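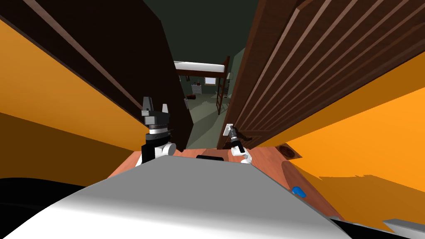
Door task in simulation, right gripper at the handle, left arm up and waiting. Bedroom with the bunk bed behind.

1/ I want to write down a fault we had in our door opening runs, because I lost many days on it and maybe it helps another person with the same kind of setup. It is a simulated house, so no real door was hurt. But the same controller is planned for the real robot at Isbridge, and for this reason I took it seriously.

2/ The task has a simple name: "open bedroom door, go in". Two arms, mobile base, doors with lever handles. On Thursday, April 14, 2022 I started a batch of 148 runs before going home. In the morning, 31 of them were marked as failed. I expected five or six.

3/ First I looked at the failed runs by type. Four were normal misses, where the gripper closed beside the lever. The other 27 all had the same message: force limit at right wrist. The arm was pulling and the base was driving forward at the same moment.

4/ So the robot was pushing its own body against the door which it was trying to open. In simulation you get a red line in the log. With a real door and a real wrist, you get a repair bill, or somebody's fingers are in the wrong place.

5/ My first idea was bad friction on the hinge. I changed the hinge values for two days. Nothing. Then I thought the handle was too low for the arm, and I moved the starting position of the base back a little. It became slightly better, and this confused me even more.

6/ The true reason was a timer. The base waits for a message "door is moving" from the arm. If this message does not come in time, the base should stop. In our code it did the opposite — after the timeout it continued with the next step, and the next step was "drive through".

7/ Who wrote this timeout? I did, last year, for the Greenwood demo. There the doors were already open and the robot only had to pass. For that demo it was correct. Then I copied the file to the new project and did not read it again.

8/ What I changed: a timeout now means stop, open the gripper, and report. The base can't drive while the wrist force is over the limit, whatever the planner says. This second check sits in the Hirker safety layer, outside of my own code, so I can't break it by copying a file.

9/ After the fix I ran the same 148 again. No more force stops of this type. I have still some misses at the lever, mostly when the base arrives at a bad angle, but a miss is a problem I can live with for now.

10/ One open question. When the gripper opens after a timeout, a door with a spring can swing back to the arm. Our simulated doors have no spring. If you have a good model for a door closer, please write me, I will be thankful. Next I test with the heavier doors from the Drunmont set.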